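Status: usable with care. Read the part on ratings before you plot anything.

# Mustia

Mustia is a table of 3,000 short reviews of household door fittings, mostly handles, latches, hinges and closers. The reviews were written by people who bought the things for their own homes. It was put together to check a claim you see on a lot of shop pages, that buyers can tell a well-made fitting from a poor one within the first week. I didn't believe it when I started and the data hasn't won me over.

## What a row holds

| Field | Notes |
|---|---|
| `fitting` | handle, latch, hinge, closer, other |
| `month` | month the review was posted, no year |
| `stars` | as given by the reviewer |
| `text` | review with names and addresses removed |
| `fault` | added by us, see below |

The `month` column looks useful and mostly isn't. There is a bump in May which two separate people have tried to explain to me as spring decorating. It's also when one of the source shops started sending reminder emails, so take your pick.
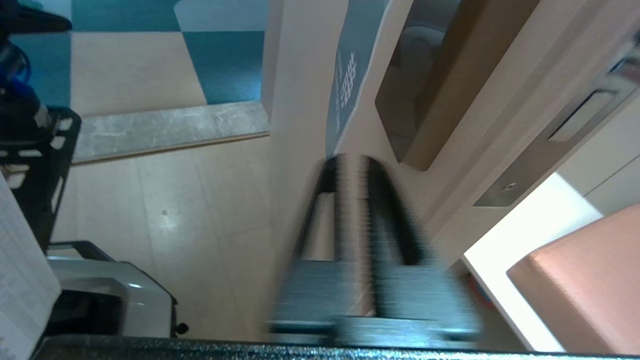
Raimo Rautiainen wrote to say that the `stars` column ought to go altogether, as people rate the delivery, the packing and their own mood before they get round to the handle. He has a point. I've kept it so that others can see how bad it is, but please don't train on it and then report that your model "understands quality".

## How faults were marked

Two readers went through the text and marked a fault where the reviewer named one. "Feels cheap" doesn't count. "Spring went after a month" does. A further 300 reviews were held back and are in `holdout.csv`, marked by the same readers – so agreement there tells you they are consistent, and says little about whether they are right.

Things that gave trouble:

- "Stiff" is praise in some reviews and a complaint in others.
- Lots of people blame the latch when the door has dropped.
- Reviews of closers are often about the noise, and loud compared with what is never stated.

## Paperwork

A fair share of the low scores are about the leaflet. Buyers say the print is too small or the drawing shows a different model. We marked these as `fault = none`, which I now half regret. A fitting put on wrongly because of a bad leaflet still doesn't work.
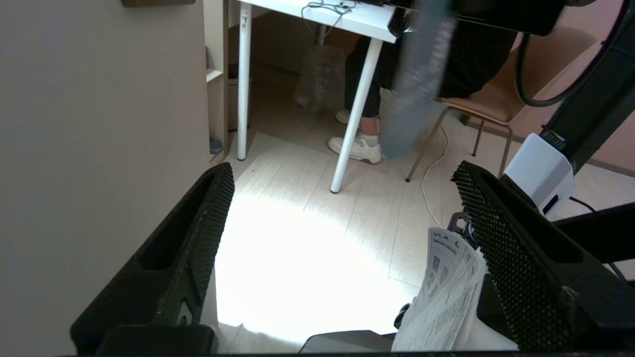

*Folded sheets: small print, tables and square codes.*

## Comparing with other sets

Plattner is tidier than Mustia and I suspect it was tidied too hard. Almost every review in it is a complete sentence, and shoppers don't write like that. Dromuvo is larger but mixes in furniture, and the `handle` label there covers drawers, wardrobes and at least one suitcase.

The Fovari script will merge all of them if you ask it to. It will also drop any review under a set length without a warning, and the short ones ("broke") are often the most honest rows in the file.

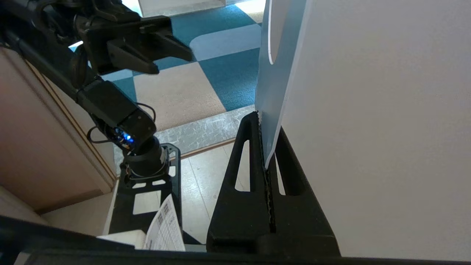

*Large white panel, smooth face.*

## Known gaps

- Nothing from landlords or the trade.
- Nobody writes in about a hinge that works, so hinges look worse than they probably are.
- Prices were left out. The shops changed them too often for the figures to mean much.

## Changes

- `fault` respelled in lower case throughout.
- Repeated reviews removed where the wording matched exactly. Near copies are still in there.

Corrections are welcome as long as they come with the row number.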